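So the Narkisico arm has been living at my place since June, on loan from Bimla Rathore at the Melness makerspace, and I reckon I've put in enough evenings with it to say whether I'd spend my own money. It's $700 for the kit, which gets you the arm, the two-finger gripper, a power brick and a bag of screws with a few spares. You supply the laptop and the patience.

Assembly took me most of an afternoon. The manual is fine up to the shoulder joint and then goes all vague, so I ended up following Ryota Miyazaki's build notes on the Drimeck forum (bless him, he even mentions which cable to feed through first). Calibration is a little wizard that mostly works. Mine wanted doing again every time I moved the arm to another bench, and I move it a lot!

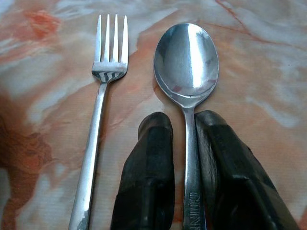
What I was really curious about was the gripper, as the cheap ones I've tried before were hopeless with anything thin. The Narkisico fingers are chunky black things with rounded tips, and I had my doubts about them around cutlery. But there they are, one each side of the spoon handle just below the neck, with the fork lying right alongside and a clear gap between it and the left finger. That's the sort of job I want it for – sorting the drawer, laying a table, silly household stuff. The shine on a spoon bowl is murder for cheap vision software too, so I'd keep the lamp off to one side if you're trying this at home.

Gripes? The fan is noisy, the app logs you out whenever it feels like it, and the warranty is only 6 months. Replacement finger pads come from Shukla and you have to buy them in packs of two, plus postage. The arm is rated to lift up to 2 kilos, but I haven't tried anything near that and I'm not keen to on someone else's gear.

Would I buy one? Probably, yeah, if they sort out the app. Bimla wants it back before the school holidays, so I've got a bit longer to muck around with it – next up is the teaspoons.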